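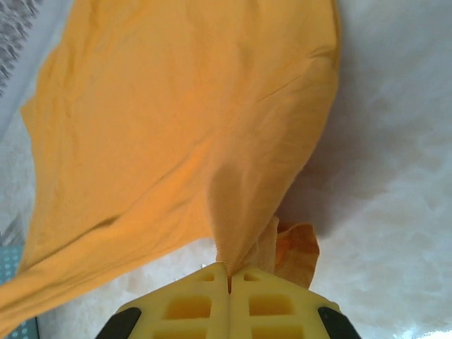
Sorting Dad's airplane slides, part one

Sunday, April 12, 2020

So I finally opened the boxes. If you've been reading this blog a while you'll know I've been promising to do something with my father's airplane slides ever since we moved, and they've sat under the stairs next to the vacuum the whole time. Well, I'm home, the airshow season is falling apart in front of my eyes, and I've run out of excuses (and of closets to clean).

The grand total is 1,876 slides. I know that because Dad numbered every single one in pencil on the mount. What he did not do, for a very large share of them, is write down what the airplane was, or where he was standing, or what year it was. There's one box that just says "GOOD ONES" and I have to tell you, they are not noticeably better than the others.

The ones he did label are a joy, though. He had this tiny square handwriting, and he'd put the type, the base and sometimes the weather. "Phantom, taxiing, hot." "Thunderbirds, too far away." My favorite so far says "C-130, your mother bored," and yes, you can see the edge of her sun hat in the corner. She says she wasn't bored, she was hungry.

The scanner saga

I borrowed a slide scanner from Tracey Cropper, who some of you know from the comments here. It's a Starkari and it's older than my car. It takes four slides at a time in a little plastic tray, and the tray has to click in twice. If it only clicks once, you get four beautiful scans of nothing. I lost an entire evening before I worked that out – Tracey had told me on the phone, too, and I'd nodded along and forgotten it.

After some messing around, these are the settings I've ended up with:

Resolution at the second highest. The highest takes forever and all I get is a sharper view of the grain.
Dust removal off for anything with a propeller. It kept eating the blades! I had a very nice Skyraider that came out looking like a glider.
Color correction on for the box from the late seventies, which has gone pink all over, and off for everything else.
Save as TIFF, then make small JPEGs for here.

A good day is 30 slides before my eyes give up. You can do the math on how long the rest will take. I did, and then I went and made a sandwich.

Figuring out what's what

This is the part I thought I'd hate and it's turned out to be the best bit. I'm okay on fighters. I grew up with the posters. But Dad photographed everything on the ramp, including tankers, trainers, fuel trucks and one very patient dog, and I'm hopeless on trainers.

Carolina Meireles has been a huge help. She runs a little email group for people who like reading tail codes, and I've been sending her the mysteries five at a time. I'll send something at breakfast with a smudge where the serial number should be, and by lunch she's written back with the squadron, the base, and a gentle note that I've scanned it backward. (Three times now. The dull side faces down, I have it on a sticky note, I still do it.)

A few things she's taught me that might help if you have a box like mine:

Look at the tail letters first. On Air Force jets from the seventies on, those two big letters usually tell you the home base. LF is Luke, LA was also Luke for a while, and FF is Langley.
Then look at the paint. A Phantom in green and tan and a Phantom in gray were probably not photographed the same summer.
Check the mount itself. Kodak often stamped the month and year of processing on theirs, sometimes so faintly you need to tilt it under a lamp. Dad could leave a roll in the camera for months, so it only gives you a "no later than," but I'll take it.
Look at the people. Hairstyles and sunglasses have settled two arguments already.

There's one I'm stuck on. Slide 412 is a two-seat jet, white with a red nose, parked in front of a hangar with its canopy open. Carolina thinks T-38. Femke Nijs, who has never once agreed with Carolina about anything, thinks it's a civilian demonstrator. I'd love it to be something weird, but I suspect it's a T-38.

What's next

I've got 18 slides cleaned up and ready to go from an open house with a terrific row of A-7s, all lined up nose to tail, and I'll get those posted this week if the upload behaves. After that it's either the Navy box or the box with no label at all. Vote in the comments!

I'd been hoping to get out to a show in July and take some new pictures of my own, but the one near us hasn't said whether it's going ahead and I'm not getting my hopes up. I did drag a lawn chair out to the end of the driveway on Thursday with the long lens and got one medical helicopter and a great many crows.

Oh, and Raquel Leitão asked what I'm storing the slides in once they're scanned. Archival plastic pages, in a binder, standing up, in the bedroom closet where it stays cool. The old boxes are going too, except for GOOD ONES. I'm keeping that lid.

Posted in: Dad's slides, Airplanes, Stuck at home
5 comments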